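Sunday, September 19, 2021

I told myself I was done with fish forks in April. Then a box lot came up at the Warnen estate sale, "misc. flatware, some plate," opening bid 11 dollars, and I was the only person awake enough to click.

Most of it was what you'd expect. Butter knives from four different families, a gravy ladle with a bite out of it, a cheese scoop I can't explain to my wife. At the bottom, rolled up in a dish towel, were six teaspoons in the Bistholm pattern. If you don't know Bistholm, it's the one with the droopy leaf on the handle that looks like it needs watering. I have been after it for years. I own a sugar shell, two dinner forks and a pickle fork, so I can now serve a full meal to one person who likes pickles.

The marks are clear on five of them. The sixth has been polished so hard that the leaf is more of a rumor. Hanna Onyshchenko, who knows more than I do and is patient about it, looked them over and said 900 silver, not sterling, and that whoever did the sixth one should be kept away from metal. She also thinks the monogram is a Z. I had been reading it as a 2, which would be an odd thing to engrave on a spoon.

So maybe they belonged to a Ziller. The sale had a few Ziller letters in it too, lot 2771, and I let those go because I was being responsible that week. Naturally I now want them more than anything on earth. If you bought them, please write to me. I will be normal about it.

Meanwhile the Mujić auction has a Bistholm soup ladle coming up, lot 3345, and the photos are so blurry it could be an oar. I've set a limit. I've also set a second limit, in case the first one doesn't hold.

The dish towel was nice, by the way. Linen, blue stripe. I kept it.

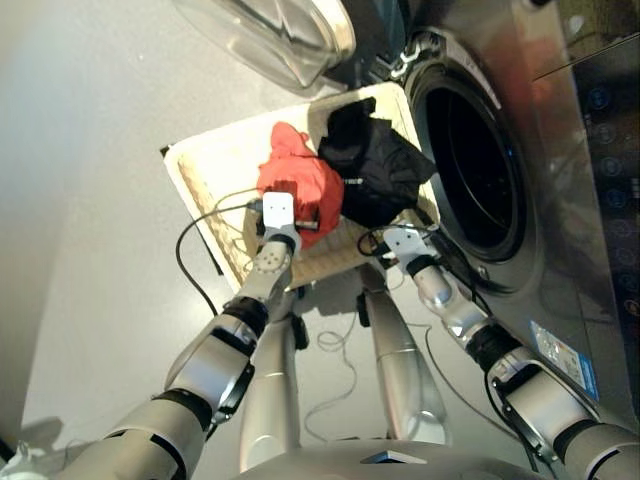
*Laundry day, door open.*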